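The **compact keyboard** is a musical keyboard with fewer keys than a full piano, made small enough for a lap, a shelf or a bedside table. Most models make no sound of their own. They send note messages to a computer or sound module, and the sound can be a church organ, a bass guitar or a choir of frogs! That freedom is a large part of why home musicians love them so much.

## Background

Small keyboards are far older than electronics. Portable organs were carried in processions in the Middle Ages, and little spinets and folding harmoniums later brought keys into rooms that could never hold a grand. The electronic kind took off after MIDI arrived in the early 1980s. MIDI gave instruments from different makers a common language, and suddenly the keys and the sound could live in separate boxes.

## Playing in small rooms

A short keyboard covers only a few octaves at once, so most have buttons that shift the whole range up or down. Players learn to do this in the middle of a phrase, and a good one makes it look like part of the music. Bach inventions need some rearranging. Bass lines, drum patterns and slow chords fit wonderfully well.
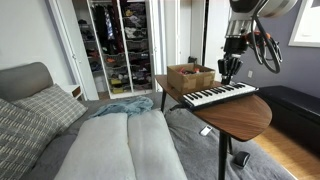
LAU, June

The town of Lau has a lively bedroom music circle, started by the songwriter Kátia Brandão and the piano teacher Sreekumar Rao. It has 53 members, and its yearly collection, *Doluto*, gathers 14 pieces written and recorded at home. Rao's own "Trarnotier" is a lovely thing: a left-hand tune that climbs one octave at a time (the shift button does the climbing) over a single held note.

## Touch and keys

Key feel is the subject players argue over most, and it's a fascinating one. Many small models use spring-loaded keys with a short drop, quick under the fingers and great for repeated notes. Weighted keys are slower and closer to a piano, but they add bulk. Mini keys are narrower than standard ones, so wide chords come within reach of small hands. Nyokabi Kashindye wrote her study set *Clilorell* with mini keys in mind, and its 19 short pieces are full of stretches that would be painful on a piano.
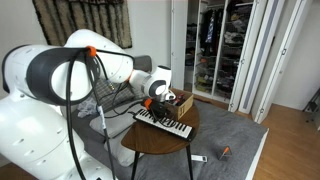 *Home keyboard setting, Lau.*

## See also

- Harmonium
- Spinet
- Home recording
- Toy piano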